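Fornach College robotics club opens its arm-building course to new members

Fornach, 17 September 2025

The robotics club at Fornach College is taking applications for a second group on its robot arm course, which starts next month and runs until December. There are 17 places. The course is open to students in any subject, and no earlier experience of electronics or programming is needed.

Members work in small teams. Each team prints the parts for an arm, fits the servo motors, runs the cables and then sets the arm a sorting task of its own choosing. The club has named the project Pimer, after the first arm its members finished. The drawings have been revised twice since then, mainly to make the wrist easier to take apart.

Club meetings are held in the evening in the Trình building, on the ground floor. Teams may also sign an arm out and work on it at home, provided it comes back for the next meeting. Much of last year's work was done this way, on kitchen and living room tables, and the club intends to keep the arrangement.

The course is in two parts. In the first, teams build the arm and learn to set each joint to its middle position before the screws go in. In the second, they guide the arm through a task by hand, record the movements and use the recordings to train a control program. Last year's group made 1,738 recordings between them. Teams that varied the starting position of the objects got better results than teams that always put them in the same spot, and this will now be taught from the first week of part two.

The sorting task has simple rules. Small items are placed on a table next to an open box, and the arm has to move them into the box without help. Each team gets 25 attempts at the final meeting. An item dropped outside the box counts as a miss, and so does one pushed off the table. Teams may choose their own items, but at least one must be round and at least one must be see-through, as these gave the most trouble last year.

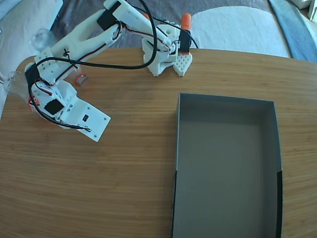
Clurnent, writing on the club's message board after last year's final, said the building was the easy half and that new teams should leave far more time for recording than they think they need. The same post asked for spare servo cables to be kept in the meeting room, and a drawer has now been set aside for them.

The fee is £25 per student and covers printing, screws and cables. Motors and control boards are lent by the club and returned at the end. The college has also put £200 towards replacement motors.

Applications are made on the form at the college reception or through the clubs page on the college website. Students who were on last year's waiting list will be offered places first and need only confirm that they are still interested.

The final meeting in December is open to families and to other schools. Visitors should sign in at reception.

Notes for editors

Fornach College robotics club can be reached through the college office. Reporters who would like to attend a meeting should contact the office in advance.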